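STOLLPORT, February 2022 – Robotics group Wemeck today released results from a grasping study that its own authors say should be read with care.

The method, called Ofori, picked the right object in 57 percent of 3,000 tabletop trials. An older planner scored 2 points lower. "That gap could be noise," said lead author Piyumi Bhuiyan. "We would not buy a robot on it."

Trials used a gray table, a white tray and a few small objects – some red, some yellow. 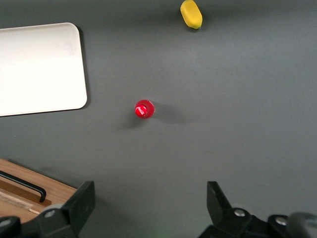
What comes next

Nélida Zapata of Worano, who doubts the gain will hold, will rerun 13 of the test setups in March.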